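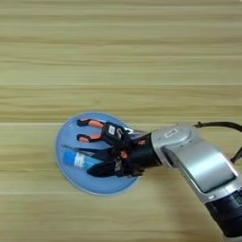
White balance on auto is fine until I have to match two frames from the same hour, one respondent wrote in the free-text field of the questionnaire, and then I end up correcting the second one by eye anyway. Similar remarks came from several other participants, and they shaped the way the consistency measure below was set up.

Figure 4. Light blue plate on a light wooden tabletop.

4.2 Frame-to-frame consistency of automatic white balance

The absolute error of an automatic white balance routine is usually given as the angle between the estimated and the measured illuminant. This measure is well suited to single frames. It says little about drift within a series, where a small but constant error is easy to correct in one step and a changing error is not. We therefore report a second value, the pairwise shift, defined as the angle between the illuminant estimates of two consecutive frames taken under unchanged light.

The test set holds 3,178 raw files from five camera bodies. Each body was set to its default automatic mode, and the camera's own estimate was read from the metadata before any conversion. The same files were then passed through three estimators outside the camera: a gray-world baseline, the Druster estimator in its standard configuration, and Birnier, which weights pixels by local contrast. No tone curve, noise reduction or lens profile was applied at this stage. Clipped pixels were masked in all three cases – the gray-world baseline is otherwise pulled toward the color of blown highlights, and the comparison would not be fair to it.

Series were grouped by light source and by the share of the frame taken up by a single hue. The second grouping matters more than we had expected. When one hue covers most of the frame, every estimator tends to read part of the surface color as a cast, and a slight change in framing alters how much of it is read that way. The light has not changed, but the correction has. Gray-world shows the effect most strongly. Birnier is less affected on textured surfaces and loses its advantage on smooth ones, where there is little local contrast to weight.

Of the 125 series, 13 were excluded from the pairwise analysis. In these the reference readings taken at the start and at the end differed by more than the tolerance given in Section 3, so unchanged light could not be assumed. They remain in the absolute error results, where each frame has its own reference reading.

The ranking of the methods is not the same under the two measures. Druster gives the lowest absolute error under daylight and under mixed light, yet its pairwise shift is larger than that of the in-camera estimates from four of the bodies. A likely cause is temporal smoothing in the camera firmware, which holds an earlier estimate for a few frames before it moves. We could not confirm this from the metadata. Tests with long pauses between exposures reduced the gap on two bodies and left it unchanged on the others.

Smoothing can be added to any of the outside estimators. A running median over consecutive frames brought the pairwise shift of Druster down to the in-camera level, at the cost of a delayed response when the light did change. The choice of window length is taken up in Section 4.3 together with the Zaidi weighting scheme.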